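Siu-fong Lo sorts other people's desks for a living. She started eight years ago with a friend's sewing room and now takes bookings through Holonwood, a small firm that sends organisers out to flats and home offices. By her own records she has done 537 desks, and she says the small things on top take longer than anything in the drawers.

"People ring up about the paperwork," she said. "Then I get there and the paperwork is one folder. The rest is bottles, shells, little pouches, a tub of something."

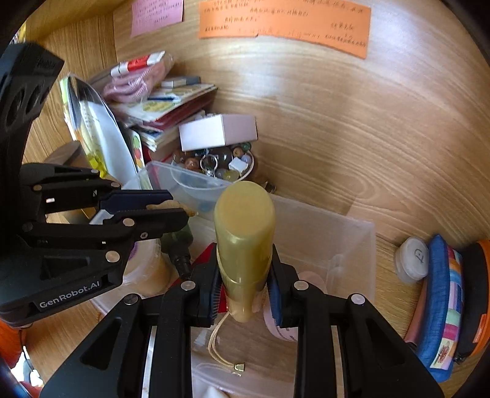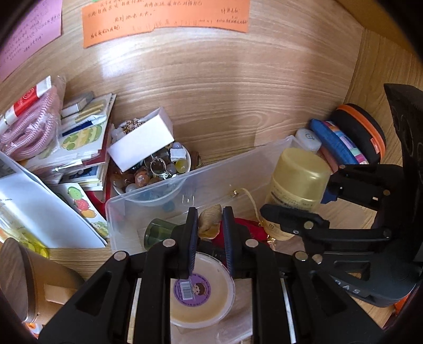
Clear plastic bins are her usual starting point. She puts one on the desk and moves things into it before any decision is made about them. She has tried cardboard boxes and cloth baskets, and went back to plastic both times.

"You need to see the bottom," she said. "If it's a box with a lid, it goes under the bed and I get called back in December."

She doesn't ask clients to throw things away on the first visit. A gold bottle might be nearly finished or never used, and she leaves that to the owner. Shells she treats as a category of their own. One client in a two-room flat had 103 of them, and they agreed on a single shelf.

"I don't argue with shells — they don't smell and they don't go off. Creams and pots of anything, I do ask about. When did you last open it? If they can't say, it goes to the front of the bin so they have to look at it."

Fabric pouches cause her more trouble. Clients tend to put things inside and forget them, so she empties each one on the desk and lets the owner decide what goes back. Cords and beads she tucks in so they don't catch.

A single desk takes her a morning, with a short break at eleven. She wipes the surface last. The bin stays with the client for a month, and she rings to ask what has been taken out of it.

"Usually four or five things," she said. "Then we talk about the rest."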